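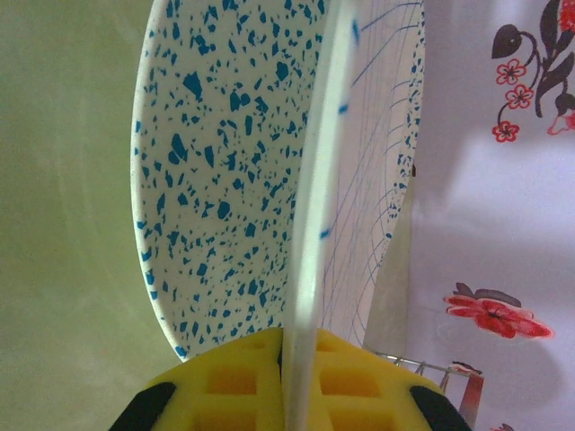
White dishware with blue decoration: speckled on one face, finely lined on the other.

Report of a Visit to the Rodero Tableware Works, Fondthorpe

The Ruredton Decorative Arts Society visited the Rodero works in September. The party numbered 32 and was received at the main entrance at 9:30 a.m. Coffee was provided in the old packing hall, where the works keeps its pattern books and a display of earlier ware.

The morning was given to the forming and glazing departments. Members followed the ware from the clay store to the drying racks and were permitted to handle unfired pieces. The glazing line was stopped at the time of the visit for a change of color, and the supervisor used the interval to explain how coverage is checked at the rim, where glaze tends to run thin. Rejected pieces from this stage are washed and glazed again.

The decorating room was of greatest interest to the party. The works has produced blue and white ware for 55 years, and two treatments remain in regular use. The first is a scattered pattern known in the works as "chip." It consists of irregular blue speckles, from the smallest dots to large jagged flakes, set closer together as they approach the rim. Larger marks are spaced among them, some wedge-shaped or triangular and others rounded. The second treatment is linear. Thin blue strokes are drawn beside the rim, crossed by diagonals and short curves until they form a loose net. Short blue marks on the white rim complete the decoration. Several members remarked that the two patterns sit together more comfortably on one piece than a written account would suggest.

Decorators train for 29 weeks before working on ware intended for sale. Practice pieces are kept on a shelf by the door, and members were invited to compare early efforts with finished work.

Lunch was taken in the staff dining room. The afternoon began with a visit to the Butt Kiln, named for the lane on which it stands. It is no longer fired, but the interior may be entered in small groups. Members should note that the floor is uneven and the doorway low. The party then proceeded to the seconds shop, where most members made purchases. Large shallow bowls had sold out before our arrival, and the shop agreed to take orders for later collection.

The Society thanks the management and staff of Rodero for their courtesy. A second visit is under discussion for members who could not be accommodated on this occasion. Those wishing to attend should notify the Society's office in Ruredton. Closed shoes are required in all departments.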